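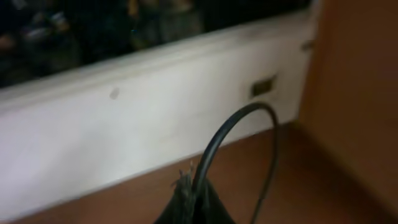

White panel and timber upright, staff workroom, Grutness building.

News > Estates and Facilities > Interviews

Jan 27, 2022
By Danai Kontogiannis

The staff workroom at Grutness was fitted out when the building opened and has been altered very little. In December the Estates Office asked Tarmo Rimkutė, who has managed shared rooms at Postwood for the past two years, to review its storage and prepare a list of what should be kept.

Mr Rimkutė began with the fixed furniture. "People look at the contents first, and I understand that," he said. "I look at the fittings. If a catch is stiff, the cupboard stays open, and then everything ends up on the table."

He confirmed that the white panels would be cleaned and kept. Marks on the paintwork did not justify replacement, in his view, and the small metal parts could be renewed for a modest sum. The office has set aside £133 for this purpose.

The greater part of his time has gone on cables. The inventory lists 100 leads of various kinds, many of them without a label, and Mr Rimkutė has asked that each be laid out on the table before any decision is made. 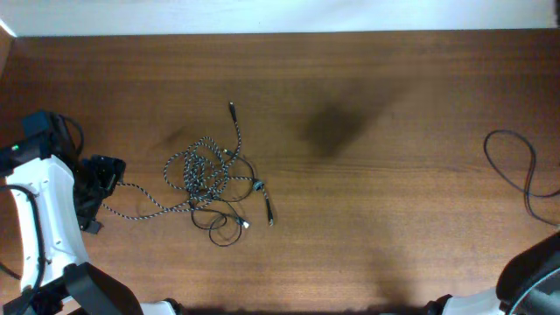 Braided black-and-white charging cable with a plain black cable, awaiting sorting.

"The braided ones hold a knot very well," he said. "I would ask colleagues not to pull. Find a plug, follow it back, and give it slack as you go."

Sorted leads are to be coiled loosely, fastened with a cloth tie and returned to a marked tray. Leads that match no equipment will be held in Room 801 for one term – a period Mr Rimkutė considers generous – and then sent for recycling.

Asked whether the arrangement would last, he was cautious. "The trays will help. The table is large and people like to put things on it. I would expect to go through it all again next winter."

Staff who wish to reclaim a lead should write to the Estates Office, giving the type of plug.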